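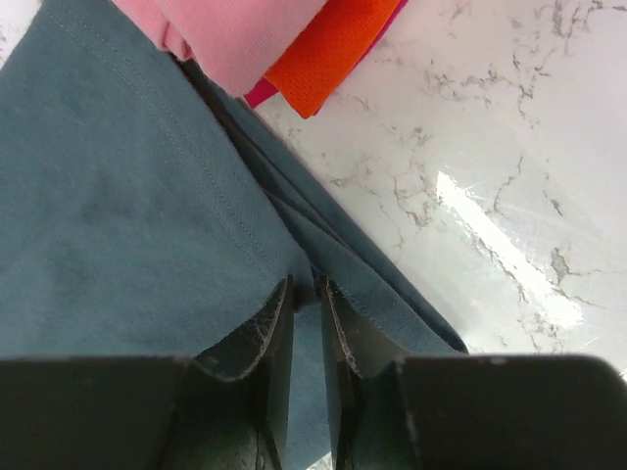

One visitor from Ollar wrote that she folds everything in thirds and lets the drawer sort out the rest. We got a lot of notes like that after the last laundry page.

Laundry at the Griduson Street building gets folded on the first floor, next to the machines. The room opens at 7 a.m. and Sunday is the busy day. Most people fold before they go upstairs - the hallway is narrow and a full basket is hard to carry past anyone.

Blue-gray cloth with a line of stitching across it, folded over in layers. Pink, orange mesh and magenta pieces stacked beside it, on the white marble-patterned counter.

Mesh jerseys slide when they are stacked, so put them between heavier things. Knits go flat, sleeves in first. For a large piece, match the seams before making the second fold and smooth it from the middle out.

The lost and found shelf is by the door on the Trerus Avenue side. Anything left there past the end of March goes to the Ghasemi thrift store. Single socks stay in the bin.

Gallery 2 covers sheets and towels. Page 231 of the building binder has the dryer settings - please put the binder back when you are done.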